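4.2 Plants and small personal objects in the shared workrooms

In the first round of interviews we did not ask about plants. The subject came from the participants. Of the 13 people who worked regularly in the Naltolmont building, most named a plant when we asked them which thing in the room they would miss if it was taken away. For this reason we added a short block of questions on plants and other small objects to the second round, and we repeated it in the two other buildings, Ulodico and Rengifo.

The answers can be put in two groups. In the first group the plant belongs to a person. It stands on or near this person's desk, it was brought from home or received as a gift, and other people do not water it without asking. In the second group the plant belongs to the room. Nobody remembers clearly who bought it, and the watering is done by the one who sees that the soil is dry. Participants spoke about the two groups with different words. A plant of the first kind was often called "mine" or "hers", and sometimes it had a name. A plant of the second kind was called "the green one" or "the one by the bricks".

The place where plants are put is also not free. In large rooms with electric ceiling light the desks are moved often, and a pot on a desk has to move with it. The counters along the walls stay where they are. In all three buildings the wall counter was therefore the preferred place for plants that belong to the room, even when the light there was not the best. One participant in Naltolmont explained that she had carried her pot to the counter after the third change of desks, and that "on Thursday it was mine and the week after it was everybody's". We found this passage from personal to common property in several interviews, and it was always described as something that happened without a decision.

Figure 6 gives an example of such a counter. The brick wall is the oldest part of the room and the participants mentioned it more often than any other surface, usually together with the word "warm". The rest of the interior is mostly white or gray.

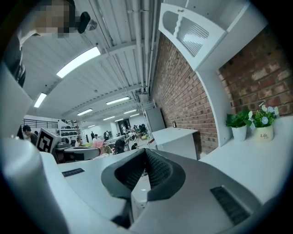
Figure 6. Wall counter with two potted plants in a shared workroom, Naltolmont building.

The two pots on the counter show a difference that we met in many rooms. One has only leaves and stands in a plain white pot. The other has small white and blue flowers, and its cream-colored pot carries the word "Life". When we spoke with the participants about printed pots of this kind, the opinions were divided. Some found them friendly. Others said that a pot with a word on it looks like a thing for the home and should not be in a place of work. It is interesting that both sides used the same argument – the pot reminds them of a kitchen – and came to the opposite judgment.

A second theme was storage. Where cabinets stand near the counter, people expect that the things for the care of the plants are kept inside them. In practice this was rarely so. Watering bottles, soil and scissors were kept in private drawers in Rengifo, and in Ulodico they were carried from the kitchen each time. D'Amico and Ferri, in their earlier study of the Wodura offices, describe the same situation and call it "care without a shelf". We think the expression is useful also for our material. The closed cabinets were seen as official storage, for documents and equipment, and participants were not sure if they were allowed to put a bag of soil there.

The written comments support this reading, but only in part. From the 1637 comments collected in the three buildings we removed those that were empty or repeated, and 1077 remained for coding. Plants and small objects together form one of the less frequent categories, far behind noise and temperature. However, the comments in this category are longer than the others, and they contain more often the name of a colleague. In 12 of them the writer asks directly for a rule about who should water during the holidays. The January comments are especially strong on this point, as several plants did not survive the closing of the building.

We should be careful with the interpretation. Our participants chose to take part, and it is possible that persons who care about plants are also more willing to speak about their room. We also did not measure the light on the counters, so we cannot say if the plants there grew better or worse than those on the desks. What the interviews do show is that the counter has a social use which was not in the plans of the building. This point is taken up again in Section 5, where we compare the counters with the shared tables.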